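Setting Out a Table for Folder and Stem Packing
Silero Paper and Display, packing notes, section 4

The notes in this section apply to the flat-pack gift set: one document folder, one artificial flower spray, one card. The set is assembled by hand on an ordinary table. No jig is used. Most rejected sets are returned for a creased folder or flattened blossoms, and both faults usually start with how the table was laid out before packing began.

4.1 Choosing the table

Use a rectangular table with a smooth, level top. Rounded corners are preferred, as folders catch on square ones when they are slid off the side. The top should be large enough to hold the folder flat with open space on every side. A small round table will take finished cards or spare tissue but should not be used for assembly, because the folder corners overhang.

Wipe the top with a dry cloth. If a damp cloth is needed, wait 20 minutes before putting any paper stock on it. The uncoated folders mark easily, and the mark shows more on the white than on the buff.

4.2 Placing the folder

Lay the folder flat near the center, closed, with its long sides square to the sides of the table. Keep the bottom edge within easy reach of both hands without leaning. Check that nothing is trapped underneath. A single leaf or a staple under the board will print through when the cover is pressed.

4.3 Placing the flower spray

Set the spray down on its side beyond the folder, toward the far edge of the table. Blossoms go at one end, stem pointing to the other. Do not stand it upright in a cup while waiting; the heads are heavier than the stem and the wire takes a bend. Do not rest it on the folder.

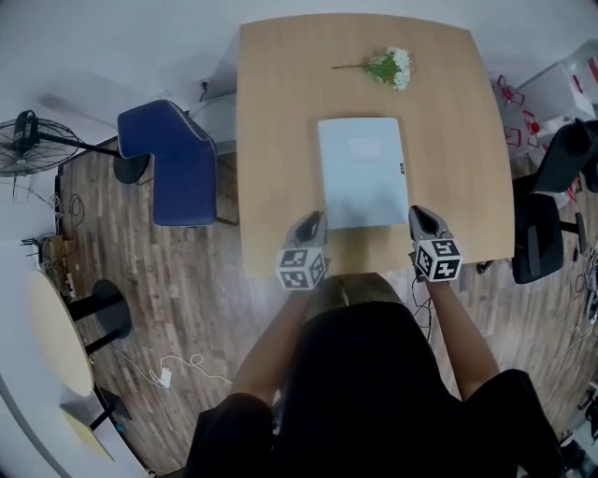 Fig. 1. Starting layout: folder near the center of the table, white spray toward the far edge with the blossoms to the right.

4.4 Opening and loading

1. Hold the folder by its bottom edge at two points, left and right.
2. Square it to the table again if it has moved.
3. Steady one side and lift the cover from the other. Lift evenly. A cover lifted by one corner will twist at the spine.
4. Lay the card in the left pocket, printed side up.
5. Bring the spray across by the stem, a short distance below the leaves. Handling the petals leaves them flat on one side.
6. Lay the spray along the diagonal with the blossoms in the upper right. The Driretti spray has a longer stem than the Nyaga and should be curved once, gently, at its midpoint.
7. Fold tissue over the blossoms in two layers.
8. Close the cover without pressing. It will stand open a little over the flower heads, and this is normal for the set.

The band goes on last. It runs over the tissue end of the folder and must not cross the stem, where it will leave a ridge in the cover.

4.5 The room

Any indoor room with even overhead light will do. Fluorescent tubes are adequate for checking creases, provided the packer is not standing between the tube and the work. For a doubtful crease, tilt the folder until light falls across the board at a low angle.

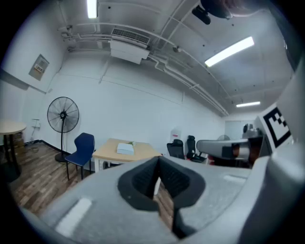 Moving air is the more common problem. Point fans away from the table while tissue is in use, or switch them off for that step. Ceiling units can stay on if the vent does not blow directly onto the tabletop. To test, put down one loose sheet of tissue where the folder will go and leave it for a minute. If it shifts, move the table or change the louver angle.

Push chairs clear of the side being worked from. Packing is done standing, and a chair back at elbow height gets in the way at step 5. Cables on the floor should be run along the wall wherever the packer does not need them.

4.6 Checking the finished set

Look at the spine first, then the four corners, then the pocket. Reject the folder if the board shows a white line at the fold. Light dents in the cover usually relax overnight under a flat sheet of card and need not be rejected.

Blossoms flattened in storage can be opened with the fingers from the center outward. Warm air from a hair dryer on its lowest setting helps with polyester petals. It should not be used on foam ones.

4.7 Counts for the spring run

Sets packed at Plindstead: 3,813
Of these, Driretti spray: 2,979
Returned to the table for repacking: 314

Repacked sets are included in the first figure once only. Folders from repacked sets may be used again if the spine is clean. Bands may not, as the adhesive loses its hold after the first opening.

Card inserts and band sizes are listed in section 5.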